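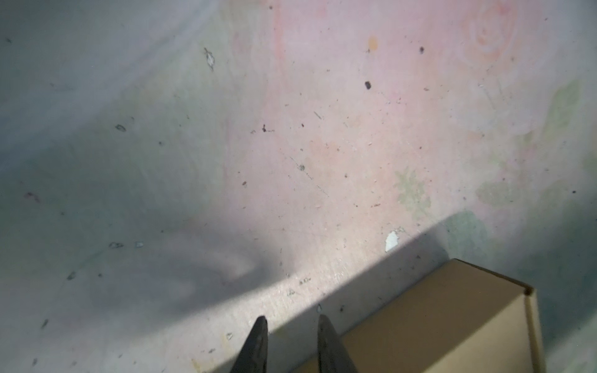 Wanted: hair and scarf models for a bridal styling workshop

Brarura is looking for 20 brides-to-be, or anyone willing to sit still like one, for our November workshop on wedding hair. Razia Rizvi will teach the pinning. Her students will do it, on you, slowly.

You need hair past the shoulders and a free afternoon. Sessions run three hours, two of which are spent on the bun. 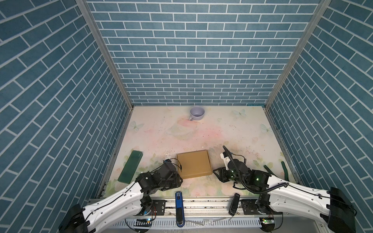 We can't pay, but lunch is provided and you keep the hairpins – most of them will go home in your hair anyway. Engagement rings are not checked at the door. Please come with clean, dry hair and no opinions about curls until after the tea break.

To apply, send a recent photo and your hair length to Yasir Jadoon at the Brarura front desk.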